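# Corners of the Trolari workshop, 19th October

Welcome back to the gallery, and thank you for being so patient while I got round to putting it together. I keep meaning to post these pages more often, and then the bench fills up again and I forget. This time it's all about colour, and one colour in particular.

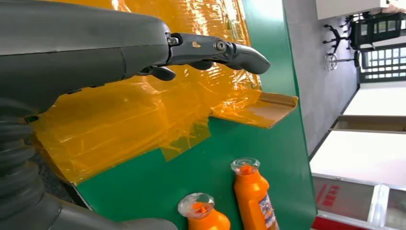

One reader wrote in to say that orange against green always reminds them of their gran's kitchen, and that they'd paint a whole shed that way if they were allowed. I do hope they get their shed! I've had a soft spot for the pairing myself ever since we redid the shelves in March, and I find it very cheering on a grey morning.

**The amber film.** What I love about a glossy film like this one is how it catches the light along every crease. Taped up and left to drape, it goes from deep amber to nearly white in the highlights, and a flap of it sticks out beyond the edge of the green panel like a little awning. I know there are tidy people who would want it smoothed flat, and I do understand them, but I think it would lose all its sparkle.

**The two bottles.** Orange again, with clear caps, so you get a second helping of the colour at the top. The taller one wears a white and blue label, and I think that bit of blue does the rest of the picture a lot of good -- a small cool note among all that warmth.

**The green panel.** Big, plain and leaning at a tilt. I'm very fond of a large plain surface, and green is a kind background to almost anything you care to put near it. If you're choosing paint for a workroom of your own, do try a decent-sized patch first and look at it morning and evening, for the little cards from the shop never tell you much.

Next time I'd like to do a page on string and twine, as we have 7 sorts in the drawer at the moment and I can never find the one I want. If you have a favourite colour pairing, do write and tell me -- I read everything, even if I'm dreadfully slow to answer.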